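Maltov is a small production company and we are preparing the first season of Lovum, a period drama series in 8 episodes. The story follows a ship doctor who comes home after a long war and finds another man living under his name. We are now looking for background actors and a few people for the costume department.

Background actors: we need 41 men and women between 18 and 70 years old. Experience is not necessary. Natural hair color is preferred, and men who can grow a beard before August are very welcome. Visible tattoos on hands or neck are a problem for us - please tell us about them in your message. Most people will be needed for 5 shooting days, which are not always one after the other. 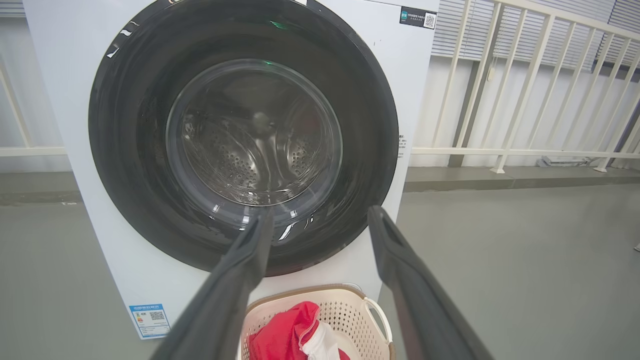

Costume assistants: we have 3 paid positions. You will help with fittings, repair small damages between the takes and keep the continuity notes for the crowd scenes. You should be able to sew by hand and to start early in the morning. Work on a previous series or a theater play is an advantage, but we also read applications from students.

All shooting takes place in Mocanu, in the old harbor and in the studio near it. Meals are given on every working day. Travel is paid only for the costume team, we are sorry for this.

To apply, please send two recent photos without filters, your height and clothing size, and the dates when you are not free. For the costume positions send a short resume also. Background actors write to Zamfira Coman, costume applicants write to Umut Yaman, both at the Maltov office.

Applications are open until 7/16/18. We answer to everyone, but it can take some time.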